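Section 3: Getting Your Houseboat Ready for the First Night

Welcome aboard, and thank you for choosing a Kadlow houseboat for your stay on Lake Lendonent. We know you would like to be out on deck looking at the mountains, but please go through these steps before you untie. They go faster with two people, and faster still with a pot of tea.

1. Find the battery switch inside the cabin door and turn it to HOUSE. The panel lights should come on at once.

2. Open the gas valve in the rear locker, then light the front burner of the stove. If it will not stay lit, hold the knob in a little longer - it can be stubborn after a long winter.

CAUTION: Keep a window open whenever the stove is in use. The lake sits 3,000 feet up, evenings are cold, and it is tempting to shut everything tight.

3. Check the fresh water gauge. A full tank holds 60 gallons, and you can top it up for free at the McIntyre landing, where there is a hose on the left side of the dock.

4. Run the pump until the kitchen tap stops spitting air, then switch it off again.

5. Unpack your bags and stow them flat under the bunks. The drawers are shallow, so fold shirts and sweaters small and lay them in a single layer. Damp things go on the line at the stern, please, and never in the drawers.

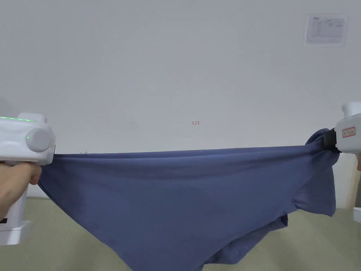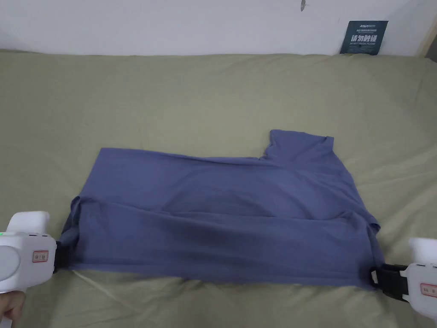 6. Test the anchor light. It must burn from dusk to dawn wherever you tie up, even in the quiet coves.

Note: If you are traveling in December, the upper arm of the lake may have ice along the banks. Ask at the office before going past Zuvadeo village, and carry the extra blankets.

Mooring for the Night

Choose a spot at least 60 feet from the reed beds, where the herons nest and the bottom is soft. Come in slowly with the bow toward the shore, drop the stern anchor first, and take the bow line to a tree or one of our iron rings. Leave a bit of slack in both lines, as the wind usually comes down the valley after supper.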